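Learning to sleep on the night train

I had to be in the south for work in March and decided to go by sleeper instead of flying. The ticket was 75 more than the plane, but that left out the hotel and the taxi from the airport, so in the end there wasn't much in it.

I booked a berth in a four-person compartment. I've done this twice before and slept badly both times. The first time I had the top bunk, right under the heating vent, and the second time I'd eaten a large curry at the station.

My colleague Oana Pop takes the same train every few weeks and gave me some advice before I left. Get a lower bunk. Bring your own pillowcase. Change into whatever you're sleeping in before the train leaves, while there's still room to stand up.
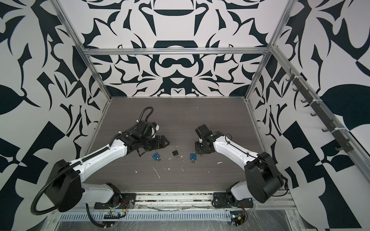
The train went at twenty to ten on the Wednesday evening. Two of the other berths were taken, one by a student who was asleep before we'd cleared the suburbs and one by a man with a cello. The cello had the fourth bunk. He had paid for it, he told me, and showed me the ticket.

I read until eleven and then put the light out. The line is 700 kilometres long and there are a lot of stops in the first half, mostly at places where one person gets on and a door bangs. After that it runs for a long while without stopping, and I think I slept from two until just before six. That's a good night by my standards.

Breakfast was a roll, a small pot of jam and coffee in a paper cup. The jam was apricot. I'd have liked a second roll.

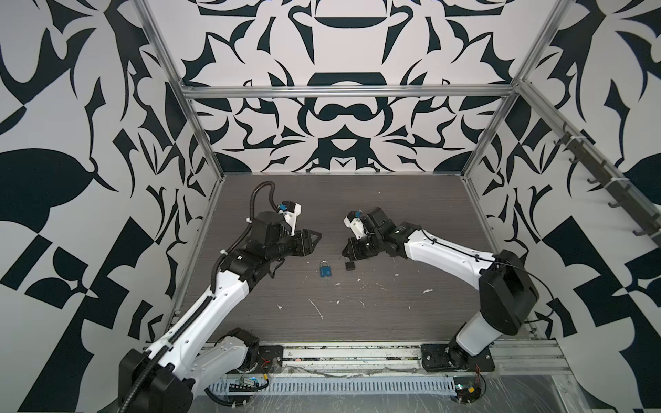 Coming back I had the middle bunk because all the lower ones had gone, and it was noticeably worse. You can't sit up in it, and the ladder digs into your feet when you climb down in socks. Take slippers – the thin hotel kind are fine and pack flat.

I've already booked again for the autumn, lower bunk, facing forwards. The pillowcase is staying in my bag.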